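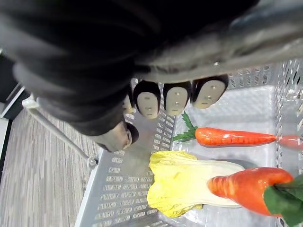

Benau Produce Set: data card

Version: second release, March
Maintainer: Salim Tanui
Layout and restocking notes: Kerubo Kimaro, Kibet Massawe

Summary

Benau is a set of recordings of one everyday job: moving vegetables between a shop-style display stand and a plastic basket. The release has 34 sessions. All were recorded at the same stand, with the same stock of vegetables. Annotations cover item class, start location, end location and row assignment.

Contents

sessions/ one folder per session
labels/ item and row annotations, CSV
layout/ row plans for the stand, plain text
CHANGES changes from the first release

Stand

Wooden tray on a black metal frame, divided into rows by thin wooden dividers. The tray slopes toward the shopper side. A wooden panel closes one side. Row names in the labels count up from the front lip, so row_1 is always the cabbage row. 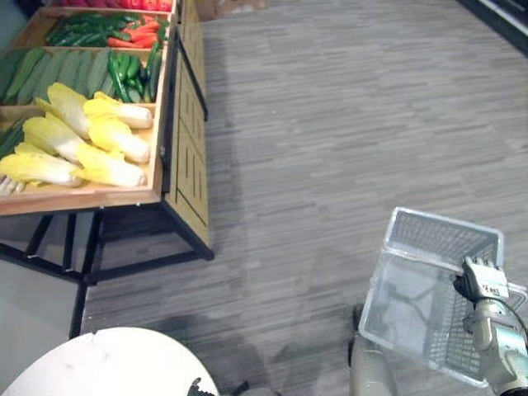 Row plans are kept in layout/ and are the reference for any restocking label. An item counts as restocked when it lies fully inside the compartment its plan gives. Items that overlap a divider are labeled "straddle" and are left out of the default split. Cabbages are laid with the white bases pointing the same way; orientation is recorded for this class only.

Basket

White perforated plastic, open top. Basket position is not fixed between sessions. The field basket_side takes the values left, right and front. Sessions with an 8 in the second digit of the session number use front.

Item classes

cabbage_napa
cabbage_other
carrot
cucumber
green_long
red_round
stalk_green

green_long merges zucchini and chili peppers. The first release had them as separate classes, but Rehema Ondieki and Nima Mousavi disagreed on some 15 percent of the labels during the second pass and the split was dropped. The old labels are in labels/v1_green.csv. The carrots are artificial, with leafy tops attached. Tops are part of the item for contact labels and are excluded from length measurements.

Known problems

Session 10 has no row plan. Use the plan for the session before it.
Carrots under leaves are underlabeled in the basket.
end_location is blank where an item was picked up and put back in the same row.

Changes from the first release

Row numbering reversed. Straddle label added. Timestamps are now in seconds from session start.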